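## 4. Locking and Opening the Tin

These steps cover the small hinged tins in the Skernik keepsake range. Read section 3 first if the key is still in its sealed bag.

1. Set the tin on a flat surface with the latch toward you.
2. Take the key out of its bag and lay it beside the tin. Do not leave it inside.
3. Press the lid down with a flat hand until all four corners sit level.
4. Hold the lid and push the key in as far as it will go. It should slide without force.
5. Turn the key a quarter turn to the right to lock, or to the left to open.
6. Pull the key straight out before you lift or carry the tin.

**Caution:** Do not turn the key while the lid is raised. The catch can bend, and a bent catch is not covered by the Zorwood warranty.

The puppy tin in light blue takes the short key with the dark blue head. Keys from the larger Munteanu boxes look similar but have a longer shaft and will jam.
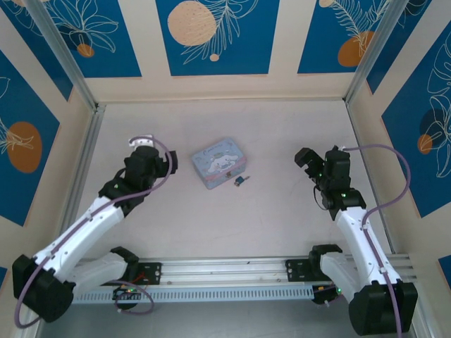 Raphaël Delaunay wrote in to say that his key turned freely both ways and the lid still would not open, and that pressing down on the front edge while turning released it. We have added his method to the steps below.

### If the lid sticks

1. Take the key out and check the shaft for lint or paint.
2. Put the key back in and press down on the front edge of the lid with your thumb.
3. Turn the key left while keeping the pressure on.
4. Lift the lid from the front corners, a little at a time.

**Note:** Never pry the lid with a knife or screwdriver. The printed finish chips along the edge and cannot be touched up.

### Care

Wipe the outside with a dry cloth. Keep water away from the lock. If the key becomes stiff, rub a soft pencil along the shaft and work it in and out of the lock 12 times. Do not use cooking oil.

### Replacement keys

Order part 1464 from Skerer. Keys are sold singly, and the same part fits every tin in this size. Keep the spare apart from the tin, out of reach of children under three.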